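Fio sobre comprar mesa de trabalho em segunda mão, escrito por quem já comprou quatro e gosta de uma.

1/ O anúncio diz "mesa branca, como nova". "Como nova" é um estado de espírito do vendedor. Peçam sempre a altura. Ninguém manda a altura.

2/ A minha primeira foi uma Dadia, 50 euros, apanhada num terceiro andar sem elevador. Descobri no segundo lanço de escadas que as pernas não saíam. O vendedor também descobriu nesse momento, ou fez bem o papel.

3/ Cor: eu queria carvalho escuro. Toda a gente quer carvalho escuro até ver o pó de uma semana. Acabei no branco, como acabam todos - com resignação e um pano húmido. 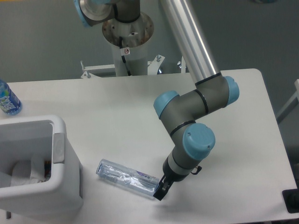 Tampo branco, canto arredondado. A minha anca agradece.

4/ Falo a sério dos cantos. A Wurora que tive em janeiro era linda e tinha quatro esquinas vivas. Ainda sei de cor a altura a que ficavam as nódoas negras.

5/ Preço: vi uma Drornell usada a 800 euros. Perguntei se vinha com cadeira. Vinha com "história". Fiquei sem a história.

6/ Regatear: ofereçam menos e calem-se. Eu ofereço menos e depois peço desculpa, e foi assim que paguei o preço inteiro e ainda levei um candeeiro que não queria.

7/ Meçam a porta. Não a da sala, a do prédio. E depois a do carro do amigo que disse que cabia "à vontade".

8/ O candeeiro está para venda, a propósito. Como novo. Mensagem privada.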